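Plastic film to be pulled from mixed recycling in Clondero from September

Clondero will stop accepting plastic bags, wrap and other film in its mixed recycling carts in September, the city's public works department said Friday. Film will go in the household trash or, in 2 districts, in a separate clear sack picked up on the same day as the cart.

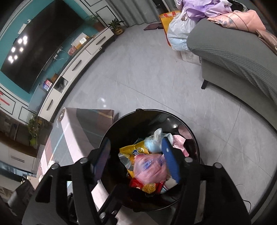 Page last changed: Friday, 2:00 p.m.

The change follows a review of stoppages at the Holst sorting plant, which handles all mixed recycling from the city and from four neighboring towns. The plant is run by Gollia under a contract with the county of Virnero. According to the review, the sorting line lost 541 hours of running time last year, most of it to cleaning the disc screens.

Disc screens are rows of turning shafts fitted with flat plates. Cardboard and paper ride over the top while bottles, cans and smaller items drop through the gaps. Bags and stretch wrap wind around the shafts, the gaps close up, and containers begin to travel over the screen with the paper. Crews then have to lock out the line, climb in and cut the film away with hand tools.

"The screen does not fail all at once," said Halfdan Bjarnason, plant engineer at Holst. "It gets a little worse through the shift. By the last hour we are sending bottles into the paper bales, and the mill charges us for them."

Bjarnason said the plant had tried larger discs, which are harder to wrap, and a blower ahead of the first screen. The larger discs cut cleaning time on the second screen. They made little difference on the first, where the load is heaviest. The blower was taken out after it was found to lift office paper along with the bags.

The county recorded 494 tons of film at the plant last year. None of it was sold. Film that arrives in mixed carts is usually damp and carries broken glass and food residue, and the buyers the county contacted would not take it at any price. It was baled with other rejects and sent to the landfill on the north side of the city. Moving it out of the carts will therefore not add to the amount buried, the department said, although it will shift the weight from the recycling trucks to the trash trucks.

The separate sack will be offered to 2000 households in the Mill End and Upper Quay districts. Sacks will be delivered with the fall collection calendar. They should be tied and set beside the recycling cart, and should hold only clean, dry film: shopping bags, bread bags, the outer wrap from paper towels and drinks, and air pillows from parcels with the air let out. Chip bags, frozen food bags, cling wrap and anything with a foil layer are excluded. These are made of several materials pressed together and cannot be melted down with ordinary film.

Collected sacks will be stored under cover at the Holst site until there is enough for a full trailer. Gollia has an agreement with a company that makes drainage pipe and will take polyethylene film with up to five percent other material by weight. Each load will be sampled before it leaves. If a load is over the limit the company can refuse it, and the county pays for the return haul.

Leandro Lagos, who manages collection contracts for the public works department, said the two districts were picked for practical reasons. Both are served by split-body trucks, which have a second compartment that has been empty since glass was moved to drop-off points. "We can start there without buying a vehicle," he said. "Anywhere else in the city it would mean a second truck on the street."

Lagos said the trial would run for one year. The department will publish the weight collected and the share of loads accepted by the pipe maker every three months. A decision on other districts depends on those results and on the price of a replacement truck fleet, which is already due to go out to bid.

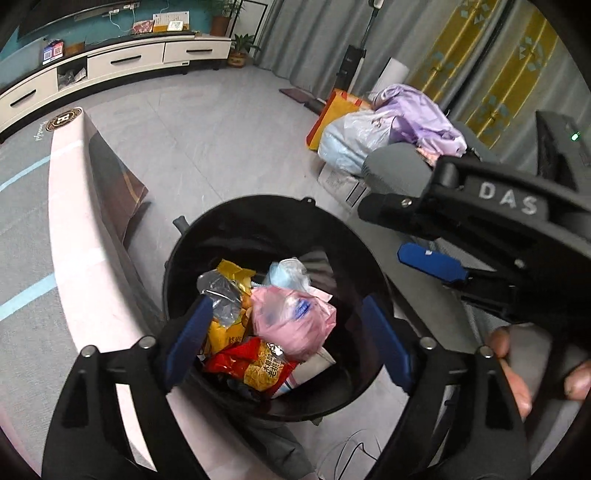 Packaging in a household trash bin.

Carts with film in them will be tagged for the first six weeks and emptied as usual. After that, drivers may leave a cart if bags can be seen on top. Residents who bag their recyclables are asked to tip the contents in loose and put the bag in the trash or, in the two trial districts, in the sack. Bagged material is a particular problem at Holst, as the plant has no bag opener and pickers must tear each one by hand or send it to reject unopened.

Rules for other materials are unchanged. Bottles, tubs and jugs still go in the cart with lids on. Rigid trays are accepted if the film lid has been removed. Foam packaging goes in the trash.

The change does not apply to apartment buildings with shared dumpsters, which are served by private haulers. The department said haulers that deliver to Holst will have to meet the same limit on film and have been told so in writing.

Stores that already take back bags at the door will continue to do so. A list of locations will be printed on the back of the collection calendar and is available at the public works counter.

Gollia will replace the shafts on the first disc screen while the line is down for yearly maintenance. During the shutdown mixed recycling will be collected on the normal schedule and held at the transfer station.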